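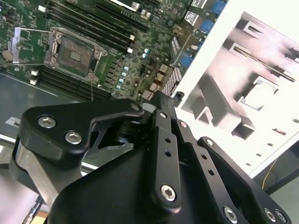 ESSTEAD, 2019-07-20

The Esstead socket fault is the name given to a run of damaged processor sockets at the Esstead workshop of Vustholm, a company that takes apart and refits used desktop computers. The damage was traced to a robot cell, built by the integrator Van der Linden, that removes and replaces processors. The fault was first reported in April as a problem with the computers. That explanation did not last, though parts of it still appear in the company's own account.

Background

The cell was bought to handle processors in land grid array sockets. In this design the pins are in the socket and the processor has only flat pads. The pins are fine springs, and a processor set down at a slight angle, or slid sideways by a small amount, can bend a row of them. A person doing the job normally lets the part drop the last short distance under its own weight. A gripper holding the part by its edges has to be told when to let go, and the control software, a package called Fudora, made that decision from a stored height.
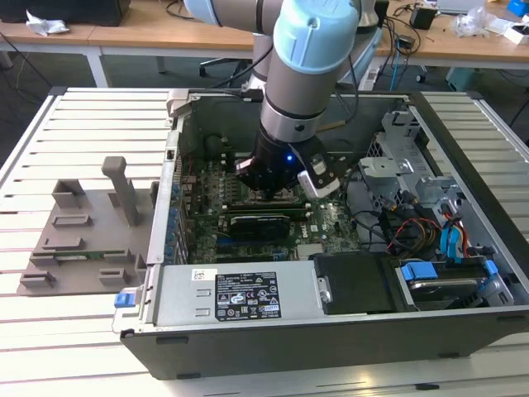

The stored height was measured once for each model of computer, with the case lying on its side on the work table. It assumed that every case of that model would rest at the same level. Vustholm has described this as standard practice. It may be, but used cases are often bent, and nothing in the published setup notes says how a twisted panel or a missing foot was supposed to be caught. The notes give a placement tolerance and do not say how it was tested.

The fault

Of the first 300 computers put through the cell, 3 failed to start afterward and were set aside as dead on arrival. Since the machines were secondhand, this drew little attention. A technician later looked into the sockets with a magnifier and found bent pins along the same edge in 2 of them. The third board had been scrapped by then, and claims about its condition should be treated with care. 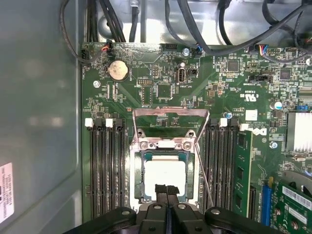 Two explanations have been put forward for the bent pins. The first, favored by Van der Linden, is that the fingers were still closed when the processor touched down, so that a small error in height became a push. The second is that the load plate was not fully open and caught the part on its way in. With the plate raised and the wire lever swung out to the side, as the procedure requires, the fingers still have to reach over the lower part of the processor, and there is not much room to back out without touching something. The software did not record the plate's position, so the second explanation has never been ruled out. The two could also be the same fault seen from different ends.

Response

Van der Linden changed the release step in Fudora so that the gripper stops when it feels resistance, then opens before making any further move downward. A check of the case height was added before each placement. Vustholm also began inspecting sockets before the cell touched them, a step that had been left out of the original plan to save time. Without it, there was no way to tell old damage from new. 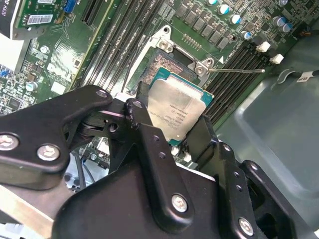
Processor held by its edges over an open socket at the Esstead cell.

The company has since stated that 2385 placements were made with no further socket damage. The figure comes from its own log, which counts a placement as good if the computer starts. A bent pin does not always prevent a computer from starting. Some pins carry only one memory channel, and others are spare grounds, so a damaged board can pass a simple power-on test and fail later. No outside inspection of the sockets has been published.

Safety

No injuries were reported. The guarding around the cell was not changed, and the review dealt only with damage to parts. It did not ask whether the same error in height could trap a hand while a case was being straightened on the table, and the question remains open.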